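Learning to like the long way to Amthorpe

Last updated: May 16, 2019

I gave up the car in March, and the thing everyone asks me is how I get to my sister's.
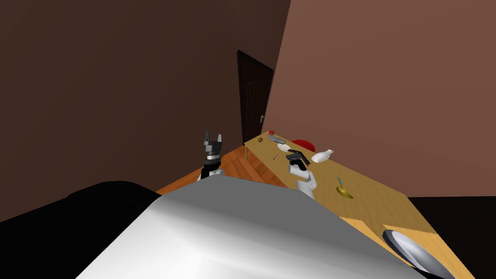

By bus, is the answer, and then by another bus, and then on foot past the garden centre with a rucksack full of whatever she's asked me to bring. It's 4 miles from Drambridge to Amthorpe if you're a crow. The 27 doesn't go like a crow, it goes round by the hospital and both schools, and the first few times I sat there grinding my teeth and looking at the clock on my phone.

Then I started taking a book. I've got through more novels this spring than in the whole of last year (Raluca Sârbu keeps lending me great fat Russian ones, I think she's testing me) and I've missed my stop twice, once by so much that the driver very kindly let me stay on while he turned round.

Money-wise I was curious, so I dug out the old paperwork. Insurance, tax, the MOT and that horrible business with the exhaust came to £1590, and that's before a drop of petrol! I've put the first bit of what I'm saving towards a decent waterproof, as my old one leaks at the shoulders and I'm fed up of arriving with a damp neck.

What I do miss is the tip. You can't take a broken chest of drawers on the bus, or I haven't had the nerve to try. Garnet Arsenault from over the road has offered his van, so there's a pile growing in the hall with his name on it, and I owe him a lemon cake.

Next job is working out the Sunday timetable, which seems to have been written by someone who never goes anywhere on a Sunday.

Recent posts
Raluca's bean soup, second attempt
Selling the car
What I read in March
Slugs again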